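Work and Automation, Session 5: Who Keeps the Brush?
Course handout, Oct 18, 2024
By the module tutor, Retska College

Read this before the seminar, preferably not during it. The case is Zariņš, a workshop that letters signs and finishes small wooden goods, and which has put robot arms on part of its bench work. We looked at the money last time. This week is about the people, who turned up in last time's figures as a single line called "labour".

Before the arms came in, the finishing room had a simple order of things. Juniors set out the pieces and fetched. Seniors held the brush. You became a senior by standing next to one for long enough, and the wage went up when somebody agreed that you had. Managers at Zariņš never wrote any of this down, and so when they came to list the tasks that could be automated they found the brush straight away and missed everything that went on beside it.
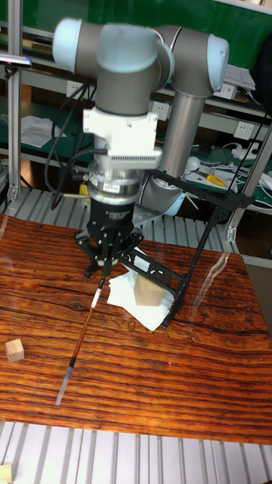

Fig. 1. Arm with brush at the bench. Note how near the tip is to the table.

The official account, given to staff in January, was that the arm would take over "the repetitive element". Staff were asked which element they found repetitive. Most said the meetings. These have not been automated.

What did change was the order of the day. The work used to start when the first person sat down. It now starts when the cell is ready, and getting the cell ready is a job, though for the first months it had no name and no pay grade. Somebody has to place the blocks and see that the cables hang clear of the arm. Under the old scheme this was fetching. Under the new one, if it's done badly, everything after it is done badly too, at an admirably steady pace. The person doing it was still being paid as a fetcher. Keep that in mind for the reading from Varel, who calls it "residual work" and has plainly never had to do any.

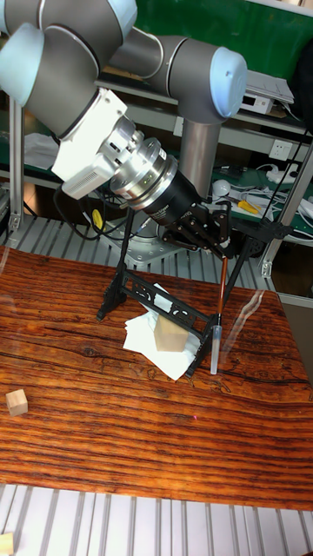 Deskilling is the word most of you will reach for, and I'd ask you to reach a little more slowly. Braverman's version has the skill leaving the worker and settling in the machine and the office. Some of that happened at Zariņš. But look at what has to be right on the table before an arm can be any use: the black stand on its splayed feet, the crumpled napkin, the pale cube sitting on it at a slight tilt. A person meets a tilted block and adjusts without noticing. With an arm, either the programme allows for the tilt or a human being comes over and straightens the block. Knowing which tilts matter is a skill. It's just one that doesn't look like much from the doorway, and the doorway is where pay is usually decided.

The seniors took it worst. Two of them moved to programming the strokes, which meant explaining to a screen what their wrists had known for years. One described it as writing out how to sneeze. The others became checkers. Checking is tiring in a way that brushing isn't, and the staff survey (see the Tolell report, page 70) has a good deal to say on the matter, some of it printable.
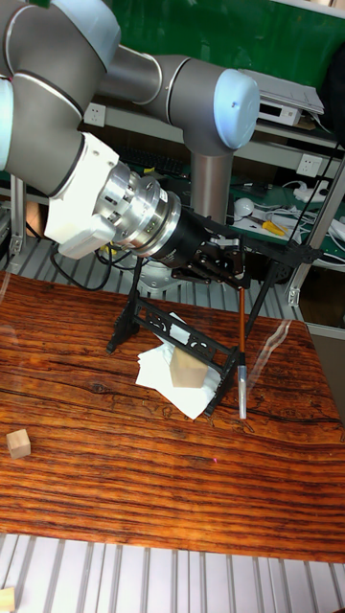
Fig. 2. Thin tool held upright over the table, small blocks to the left of and beneath the work.

Then there is the question of learning. If juniors no longer stand beside a person with a brush, where does the next checker come from? Management's answer was a training video. The juniors' answer was to go and sit with the checkers at lunch, which worked rather better and cost the firm nothing, so it was very nearly stopped.

For the seminar, come ready to talk about the following.

Is setting up the cell a new job or an old one with a worse title? Argue from the tasks, please, and leave the title alone until the end.

Zariņš says no one lost their post. Find out from the report what happened to hours, and to the two vacancies that were never filled.

If you were writing the pay grade for the person who sets up the bench, what would you ask to watch them do, and for how long?

Reading: Tolell report, pages 70 to 104. The chapter by Varel is optional, and is long. Anyone who has worked next to a machine of any sort, coffee machines included, should bring a paragraph on what it left for them to do.

Related handouts
Session 2: What counts as a task?
Session 4: Costing the arm
Session 6: Shifts, pace and who sets the clock
Essay guidance and late work

Questions to the module office. © Retska College. Back to top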